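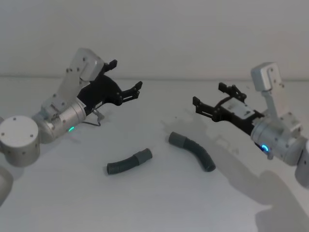
What does the cell have to do? Join two short hose pieces by their cuffs, with both arms moving and no fixture on the table.

## 4. Build and hose task

Build was done in the Redwood shared workshop, on a bench we could keep set up from December on. Two arms, one parallel gripper each, facing each other over a plain white top (Fig. 1). Parts start flat on the table, cuffs inward. No jig, no tape marks. We tried a printed cradle early on and dropped it, it hid the cuffs from the head view.

Control runs on the Werus stack with our own grasp layer on top. Each trial has 4 stages: find, grasp, align, push. Grip force was set by hand, low, then raised in 2 steps until the ribs stopped slipping. Too high and the hose goes oval and teh cuff wont seat. Should have measured this properly, didn't.

**Figure 1.** Work area for the hose task. Grippers open, both pieces on the table.

Align is the slow stage. Left arm holds still, right arm does the correcting. 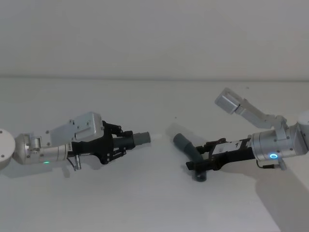

Correction is capped at 8 mm per step; bigger steps made the Treltberg planner swing the elbow out wide. We ran 20 trials per start layout and reset by hand between them. Failed grasps count as failed trials, no retries. Logs and settings are in the Fairweather repo, folder names are a bit of a mess. Push stage uses a plain force threshold, see Section 5 for the values.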